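From: Hrvoje Nikolaidis
To: trotholm-storage list
Date: March 2025
Subject: Re: Scrub times on the old mirror, and whether to replace in place

Replying below the quoted text. I have trimmed the log excerpt, which everybody on the list already has.

Short version: I would not replace the drive yet, and I would not do it in place when the time comes. The machines we are talking about are ordinary desktop towers of the kind below, so most of the advice written for hot-swap chassis does not apply.
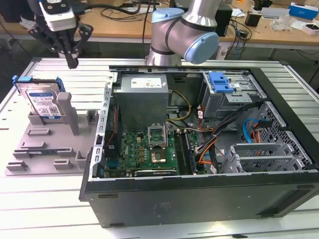
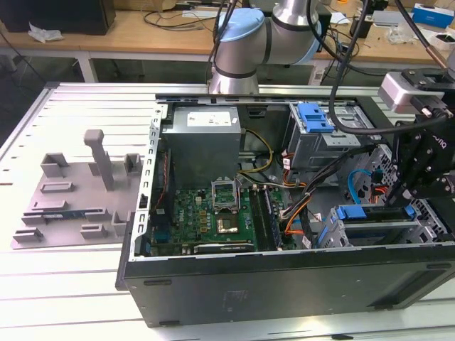

First: 1TB 3.5-inch drive with the blue caddy rail. Second: Dell board, side panel off, socket open.

> On the backup host at Ionescu the monthly scrub used to finish
> overnight. In August it ran well into the next working day, and it
> has not recovered since. The pool is a two-way mirror, no errors
> reported, no checksum counts on either side. SMART says PASSED on
> both disks. Pool is at 81 percent or so, I would have to check.
>
> My plan was to pull the slower disk, put a new one in the same bay
> and let it resilver. Is there any reason not to? I would also like
> to know if I should be scrubbing more often, given the age.

Taking these in order.

1. "SMART says PASSED" tells you very little. The overall health flag only trips when a vendor threshold is crossed, and vendors set those thresholds low. Read the raw values for attributes 5, 197 and 198, and then the error log. On the host at Neletti I had a disk with 181 reallocated sectors that reported PASSED every day until I retired it. The pool showed no errors during that time either, for the simple reason that the drive was remapping sectors before the filesystem ever saw a failed read.

2. A slow scrub with no errors has several possible causes, and a dying disk is only one of them. Before buying anything, run iostat on the pool while a scrub is active and compare the wait times on the two sides of the mirror. If one side is consistently much slower, suspect the disk, then its cable, then the port, and swap them in the reverse of that order, as cables are cheap. If both sides are equally slow, look at fragmentation and at what else is running. The Furnitz job was moved to the same night as the scrub at some point last year. I do not have the exact change, but it would fit your dates.

3. On replacing in place. If you pull one half of a two-way mirror, you have no redundancy for the whole length of the resilver, and you are reading every allocated block off the remaining disk while it is in that state. The remaining disk is the same age as the one you pulled. Attach the new disk as a third member first, wait for the resilver to finish, scrub once, and only then detach the old one. This needs a spare SATA port and a spare power lead. If the case has no third bay, the disk can sit outside it for a day, on something non-conductive and with air moving past it. I have done this on 3 hosts and the longest resilver was 26 hours.

4. Check the sector size before attaching. If the pool was created with ashift=9 and the new disk uses 4K physical sectors, the attach may be refused, or it may go through with poor write performance – which one you get depends on the version and on what the disk reports. In that case a new pool and a send/receive is the better route, and you keep the old pool as a fallback.

5. On scrub frequency: monthly is fine. Scrubbing weekly on old disks adds wear and will not tell you much that a long SMART self-test would not. What I would change is the schedule. Put the long self-test mid-month, the scrub at the start, and keep both away from the Furnitz job.

6. Label the disks by serial number, on the outside, where it can be read with the case open and nothing unplugged. Use the /dev/disk/by-id names in the pool as well. On two of our hosts the pool still refers to sdb and sdc, and those moved after the last kernel update. The import worked but the status output was misleading for a while – I spent part of an evening on the wrong disk.

If you send me the full smartctl -x output for both disks and the iostat figures from one scrub, I will go through them. Please send them as attachments; the archive wraps long lines and makes the tables unreadable.

The replacement procedure on the Trotholm wiki still describes pulling the disk first. I will edit it this week unless somebody objects.

Hrvoje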